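Dova Bin and Basket Kit for Classroom Robot Arms

Item group: Student competition, tabletop tasks
Made by: Voduneo
Sold as: Single kit or club kit
Page updated 07/12/2022

The Dova kit is a set of containers and small objects for student teams that are learning pick and place work with a tabletop arm. It was put together for the Wesska club league, where teams have to move objects into, out of and between containers without pushing the container off its mark. Teams that don't compete can use it as a regular class unit. The task cards are the same in both cases.

You need an arm with a two-finger gripper. A wrist camera is strongly recommended, and the later task cards assume one. The kit does not include an arm, a camera, a controller or a table.

What comes in the single kit

2 containers, one with slotted walls and one with solid walls
Object bag with blocks, balls and soft items in mixed colors
Task cards and a teacher booklet
Score sheets, pad of 20
Floor tape for marking container positions

The club kit has the same contents for two teams working side by side, plus a spare object bag.

Why two kinds of container

Most beginner programs find a container by its rim. A solid bin and a slotted basket look very different to a camera, even when they are close to the same size. Light comes through slots and makes bright stripes that a simple edge finder will take for the rim. A frosted bin has the opposite problem. Its outline is soft, and the color of whatever is inside shows through the wall. Students should run the same program on both and write down where it fails before they change anything.
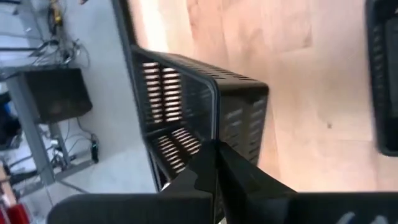
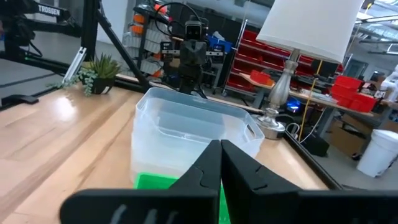 Wrist camera views at the tabletop: slotted black basket (first), frosted bin with a green object inside (second).

Setting up

Put the table against the arm base and lock the casters if it has them. Tape the container positions using the layout on card 1. Keep the arm's speed at the classroom setting until the team has run a full card with no contact against the table. Lamps and other items can stay on the table as long as they are outside the taped area. The league rules allow them, and the later cards ask teams to work with some clutter nearby.

Room lighting makes a difference. Glare on a light tabletop can wash out part of the picture, so check the camera view from the taped start position and turn the setup if needed. Write the lighting on the score sheet. A run done under a desk lamp and a run done under ceiling lights should not be compared.

Task cards

The first cards cover moving to a container and stopping above it. The middle cards cover lifting one object out and setting it down on tape. The last cards cover tipped containers, where the opening faces sideways and the gripper has to come in at an angle or set the container upright first. Tipped containers are the hardest part of the league round and are worth the most points.

Teams may write their programs in any language their arm supports. The booklet gives the steps in plain words only.

Notes from a teacher

Yasmine Soliman ran the kit with her after-school robotics club from March to the end of the school year. Her comments:

"The upright cards took us two meetings. The tipped basket took the rest of the term. Have the students drive the arm by hand first and save the camera view every time. They argued less about the code once they had pictures to look at. I would like a bigger object bag."

Specifications

Load limit per container: 500 grams
Suggested group size: 2 students per arm
Cleaning: damp cloth, no solvents
Storage: containers nest, objects go back in the bag

Related items

Xenos Gripper Pads, for teams whose fingers slip on smooth rims
Dova Replacement Object Bag
Wesska League Score Sheets, extra pad

Schools can order by purchase order. Missing parts are replaced at no charge if reported within 20 days of delivery.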